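December 27, 2025

Laundry sorting, bedroom, cont'd from the September page.

Picked up where Renato and I stopped, meaning I reread my own notes, failed to follow them, and started over. The September procedure says "sort into like with like." Past me had great confidence in the word like.

Load was one basket, mixed, tipped out on the bed. Timed the sort at 4 minutes before any folding, which I was pleased with until I looked at the result. Two piles and a third thing I can only call a region. Renato Aquino's comment in the margin of the old sheet was "define pile," and I owe him an apology for what I wrote under it.

Revised order for today:

Jeans first. They're heavy, they hold a fold, and everything else can be laid against them. Fold in half lengthwise, seat out, then in thirds toward the waistband. The Botemano way (legs rolled, waistband tucked over) looks fine in the drawer and comes apart as soon as you pull out the pair next to it. Struck from the procedure.

Soft things with elastic next. Lay flat, smooth the waistband, fold the sides in. I have yet to get one of these square. Current tolerance is "goes in the drawer."

Socks last, and only once the bed is otherwise clear. This was the rule in September too. I did not keep to it today either.
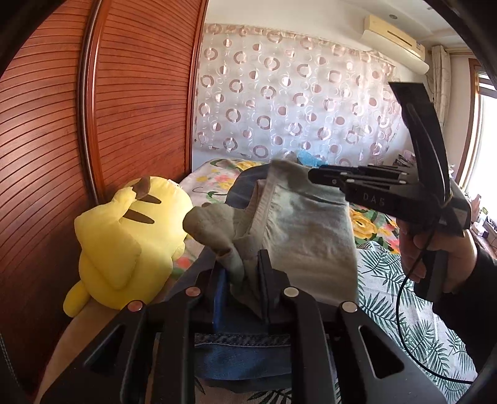

Gray sock up, everything else still down. Jeans at the bottom, light gray with the elastic behind, navy at the back.

Notes on the sheet. I had forgotten how much a floral print hides. With pastel flowers, yellow roses and palm fronds all going at once, a small pale item can lie in plain sight for the length of a cup of coffee. The navy and the denim are no trouble. Next time a plain sheet goes down first – Renato asked for this twice and I said it wouldn't matter.

The yellow plush mouse stays on the bed. It isn't laundry, it has been on the list of things that aren't laundry from the start, and it still gets picked up and put down again every session. Proposed a shelf for it. Household vote went against me.

Wardrobe: the slatted sliding doors are good-looking and collect dust on every slat. Wipe them before putting clean things away, not after. I have the after version well documented, see the Kesirik page, the one with the gray thumbprints.

Socks, general. Tried matching by cuff this time instead of by color. Grays are the whole problem, there being at least three grays in this house that become one gray under the ceiling light. Cuff height splits them faster. Pairs get folded over once, no balling. The Castillo method calls for balling and I have the stretched elastic to show for it.

To do:
Plain sheet, out of the hall closet
Second basket for anything with elastic
Ask Renato if he still has the drawer dividers, the Calleck ones, or if they went in the move
Rewrite step one without the word like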